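Nilstead Gripper Comparison, notes and data card

Hello, and thank you for stopping by! This folder holds the recordings from our side-by-side trial of two gripper finger sets on a pair of small arms, along with the scripts we used to replay and score them. I've tried to write down the things I would want to know if I were opening it for the first time, and I'm afraid I got a bit carried away in places, so please skip around as you like.

What we were trying to find out

We had been using the Ornano fingers for everything, and we were fond of them, but they struggled with anything rounded. Su-bin Lim suggested we try the Koler set, which has a softer pad and a slightly wider opening, and put both through the same tasks before we bought any more of either. So that's what we did, with the arms, the controller and the camera position left alone the whole way through (the temptation to fiddle was strong, believe me).

The tasks are all two-arm tasks. In most of them one arm picks something up, brings it to the middle, and the other arm takes hold before the first one lets go. Handing over is a much fussier test than plain picking, and it shows up differences between fingers that you would never notice if you were just dropping things in a bin.
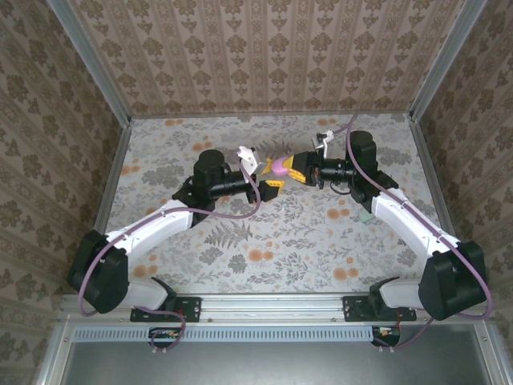
The trouble with a handover is that both grippers need a decent hold for a moment, and on a small object there isn't much surface to share. With the Ornano fingers we found we had to bring the second arm in quite slowly, or it would nudge the object sideways in the first one's grip. The Koler pads give a little, so they forgive a sloppy approach, but they are also slower to let go cleanly, and you'll see some episodes where the giving arm has to back off twice. I still go back and forth on which I'd pick!

What's in the folder

There are 500 episodes, split evenly between the finger sets. Each one has a camera video, joint positions for both arms, gripper commands, and a short text note from whoever was running the session. Seven different objects were used, and the object name is in the note and also in the episode table, in the column called "item".

The workspace lining was changed now and then, both walls and floor, so that anyone training on the video gets some variety in the background. The column called "lining" tells you which one was up.

Things to watch out for

In 41 episodes the controller dropped a few gripper commands. The joint positions in those are fine, but the gripper column has gaps, and we've marked them with "gap" instead of filling them in. The loader skips them unless you pass keep_gaps.

Left and right are always named as the fixed camera sees them. An early copy of the table had them swapped, so if you picked one up before version 2, please throw it away and take this one.

Gripper opening is stored as a fraction of each set's own range, so a value of 0.5 on Ornano and 0.5 on Koler are not the same width. The script called widths converts both to millimeters.

Using it

Run the loader from the top folder and point it at the episode table. The replay script works with the Gittins controller we have here, and I'd expect it to need some changes for anything else. Do run it with nothing in the workspace first, and at low speed, please.

You're welcome to use the recordings for research or teaching. If you find a mislabeled episode, send the episode number to Su-bin and it will go on the list of fixes for the September update.

Last edited 14 June 2020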